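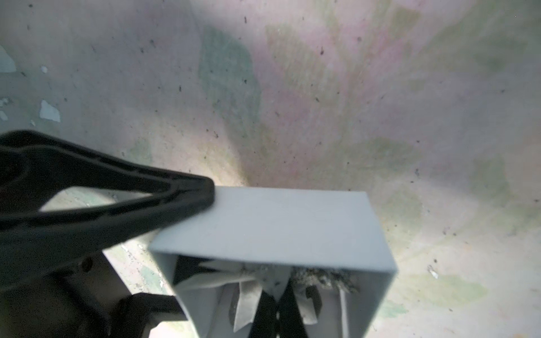 My friend Zodwa Zulu lent her brother-in-law 3,000 dollars in January, and she still can't bring it up at dinner. She has the texts. She has the bank transfer. What she doesn't have is the nerve to file in small claims court, and I think that's a shame.

We've decided that taking family to court is the rudest thing a person can do. Ruder than keeping the money, apparently! I've heard people call Zodwa cold just for asking what the filing fee was.

I did it myself seven years ago, over $1,339 and a cousin I still like. The hearing was short and dull, he paid in installments, and we were both at the next wedding (he danced, I didn't). Before that we'd spent two summers avoiding each other at cookouts – much worse, if you ask me.

So file the form, Zodwa. I'll drive you downtown and buy lunch after.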